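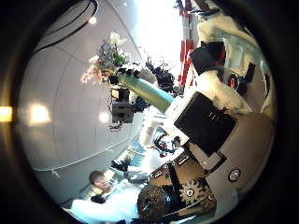 Slide 1. Cut flowers and round ceiling lights, Mullbridge lounge.

Surfaces, Stems and Glare: Dressing a Temporary Lounge
Speaker notes, September 20, 2021
Katedent interiors group

Slide 1 (stay on this while people sit down)
Introduce the job. Temporary lounge inside the Mullbridge hall, furnished in August. Floor plan 484 square feet. Talk runs 15 minutes, questions after. Handout has the full item list, so do not read it out.
State the scope: furniture, flowers, small decorative objects. Lighting design was a separate contract and we took the fixtures as given.

Slide 2: What the room gave us
Pale gray walls in smooth panels, with round lights set into them. Small bright sources, hard edges. On a matte finish these do very little. On anything glossy they show up as separate points, and a visitor's eye goes to the points before the object.
We tested samples under the installed lights at full output. Paper samples judged at a desk were wrong in most cases. Mention that the Davis palette was dropped at this stage. Two of its four finishes were high gloss.

Slide 3: Diffusing objects
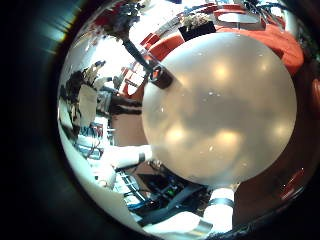

Choosing a finish for a translucent object comes down to how much of the background you want to keep. Clear keeps all of it, opal keeps none, and frosted sits between. With the frosted sphere, shapes behind it go to soft gray shadows, but the lights still register on the surface as warm yellowish patches, four of them from this angle. The finish softens what passes through more than what reflects off the outside. Point out the tiny white specks on the lower half as well. Dust or small scuffs, it reads the same to a visitor, so a cleaning interval belongs in the schedule. Also the dark collar where the rod meets the ball - on a pale object the fitting is the first thing seen. Specify its color.

If asked about cleaning: microfiber, no solvent, wipe from the collar outward. Ask the supplier for a written limit on abrasives.

Slide 4: Flowers, seating, metal

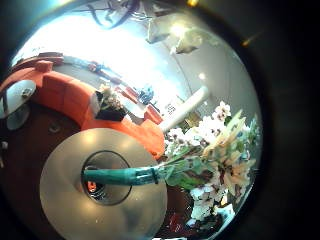
Start with the stem wrap. Teal-green tape, with a thin dark band close to where the bouquet fans out. The band fixes the spread. Move it down the stems and the heads open wider; move it up and they close. Set the position before taping, then tape over the full handle length with a half-width overlap.
Flower colors are white, cream and pale yellow, with pinkish centers on the smaller ones. Against the orange sofa this is a large contrast in saturation and a small one in temperature. We had a red scheme from Amarasinghe as the alternate. It competed with the upholstery.
The black planter on top of the sofa repeats the white at a smaller size. Planters in that position need a flat base and a non-slip pad.
Brushed gray metal: highlights stay broad and pale. Compare with slide 3.

Slide 5: Costs
Soft goods and flowers came to $2,227, of which $400 was replacement stems. Carry the replacement line in the first estimate. Clients accept it there and dispute it later.
Sofa was rented and is not in the total.

Slide 6: Questions
Leave the finish samples on the front table. Clear, frosted, opal, in that order from the left. Collect them before the next speaker sets up.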